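Arrumar as malhas no fim do inverno

Tempo de leitura: 5 min

Todos os anos, em abril, tiro as malhas do armário e guardo-as até ao outono. Durante muito tempo fiz isto à pressa, numa noite, e o resultado era sempre igual: camisolas com vincos que não saíam, dois ou três buracos de traça e uma gaveta de baixo que já não fechava. Este ano fiz com mais calma e tomei notas pelo caminho. Ficam aqui, para mim e para quem lhes quiser dar uso.

O armário

O nosso armário é um Trosard de duas portas, comprado quando mudámos para esta casa. Tem 235 cm de altura e passou à justa pela porta do quarto. Por dentro é razoável: um varão, duas prateleiras em cima e três gavetas em baixo. As prateleiras de cima são fundas demais. O que vai para trás fica esquecido, e foi lá que encontrei um cachecol que dava como perdido desde o ano passado.

As malhas estavam divididas entre a segunda gaveta e uma das prateleiras, sem critério. As grossas misturadas com as finas, e as de lã por baixo das de algodão. Uma camisola de gola alta estava pendurada numa cruzeta e tinha os ombros deformados. Foi erro meu. As malhas pesadas não se penduram.

Lavar antes de guardar

A parte mais demorada é esta e também a que eu costumava saltar. Uma camisola usada duas vezes parece limpa, mas as traças não pensam assim. Agora lavo tudo, mesmo o que só saiu do armário para um jantar.

Na nossa máquina uso o programa de lãs, água fria e a centrifugação no mínimo. O detergente é o Skoto líquido, que não tem muito cheiro. Ponho metade da dose indicada na embalagem e chega bem. As peças mais delicadas lavo à mão no lavatório, sem esfregar, e depois enrolo-as numa toalha para tirar a água.

Secam deitadas. Temos um estendal de abrir que ocupa a sala inteira e durante três dias ninguém se consegue sentar no sofá sem afastar uma manga. Com as janelas abertas secou tudo bem, menos os punhos de uma camisola mais grossa, que precisaram de mais um dia.

Tirar o borboto

Comprei uma máquina de borbotos da Palomino e fiquei contente com ela. Nas malhas de algodão faz pouco, mas nas de lã a diferença é grande. Convém esticar o tecido com a mão e passar devagar, sem carregar. Nas zonas caneladas não a uso – uma vez prendi uma canela e ficou um fio puxado que ainda lá está. Nos punhos e nas bainhas tiro o borboto à mão, com paciência e uma tesoura pequena.

Separar

Fiz três montes. O primeiro era o que se guarda até ao outono. O segundo era o que fica à mão, porque abril ainda traz noites frias e há sempre um dia em que apetece um casaco fino. O terceiro era o que sai de casa.

O terceiro monte custa sempre. Havia uma camisola azul-escura que eu não vestia há anos e que guardava só por ter sido cara. Saiu. Um colete que me ficava apertado nos braços também saiu. Fiquei com um casaco comprido que não uso quase nada, e para o ano volto a discutir o assunto comigo.

Dobrar

Dobro tudo em cima da cama. A mesa da sala tem melhor altura para as costas, mas é estreita e as mangas ficam penduradas. Na cama há espaço para abrir a peça toda e deixar os montes ao lado.

O método é simples. Estendo a camisola com a frente para baixo, aliso com a palma da mão, dobro um lado até ao meio com a manga por cima, repito do outro lado e depois dobro em três de baixo para cima. Nas malhas grossas dobro só ao meio, porque em três ficam com um volume que não cabe em lado nenhum.

O que dá mais trabalho são as peças que chegam do estendal num monte. É melhor procurar primeiro a bainha ou um punho, que são fáceis de reconhecer pelo canelado, e abrir a peça a partir daí. Puxar pelo meio só alarga a malha.
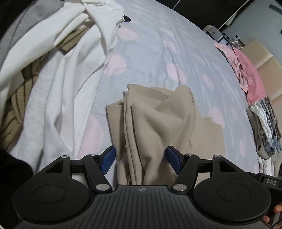
As caixas

Para guardar uso caixas de tecido Jukdale, com fecho de correr e uma janela transparente em cima. Têm 40 cm de largura e duas cabem lado a lado na prateleira alta. Já experimentei os sacos de vácuo e deixei-os: poupam muito espaço, mas as camisolas de lã saíram de lá espalmadas e com vincos que levaram semanas a desaparecer.

As mais pesadas vão para o fundo e as finas por cima. Entre elas ponho uma folha de papel de seda, sobretudo nas claras. Em cada caixa vai também um saquinho de alfazema. Não sei se afasta as traças, mas o cheiro é agradável quando se abre a caixa em outubro. Os blocos de cedro ficam soltos na prateleira e passo-lhes uma lixa fina quando perdem o cheiro.

Colei uma etiqueta em cada caixa com o que tem dentro. No ano passado não o fiz e abri todas à procura de um único gorro.

O que ficou por fazer

Faltam as meias de lã e as luvas, que continuam num cesto à entrada. Falta também coser um botão no casaco comprido e comprar mais uma caixa, porque as duas que tenho ficaram cheias e ainda há uma camisola em cima da cadeira. A gaveta de baixo já fecha.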